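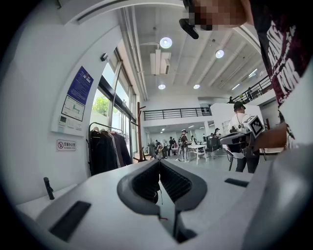
Hedora Handheld Collection Group, Indthorpe site

4. Starting a recording session

Read section 3 first. We know you won't, so the parts of it that matter are repeated below.

4.1 Before you pick anything up

1. Sign out one gripper per person. Sharing leads to two sets of habits in one file, and the learner will faithfully copy both.
2. Squeeze the fingers fully shut and let go. They should open without help. If they sulk, tag the unit and take another.
3. Look down the gap between the fingers for thread or stray wire. Lint has appeared in 460 of our episodes and the policy has grown fond of it.
4. Wipe the rubber pads with a dry cloth.

CAUTION: Do not clean the pads with solvent. Mojtaba Alipour has the last spare set and drives a hard bargain.

4.2 Calibration

5. Hold the gripper upright at chest height, square marker in clear view.
6. Press and release the trigger. Wait for two beeps. One beep means start over; three beeps means call Tahmineh Rostami.
7. Sweep slowly through the room for 17 seconds. Slowly means slower than that.

Note: Other people may calibrate at the same time. Keep an arm's length apart and try not to wave back.

4.3 Recording

8. Record 16 episodes, then rest your wrist.
9. Keep your fumbles. A dropped cup followed by a decent recovery is worth more to us than another flawless pick. Mark it "recovered" in the log.
10. Discard an episode only if the tracking light goes red.

Upload before 6 p.m. Files named "final_final2" will be returned to sender.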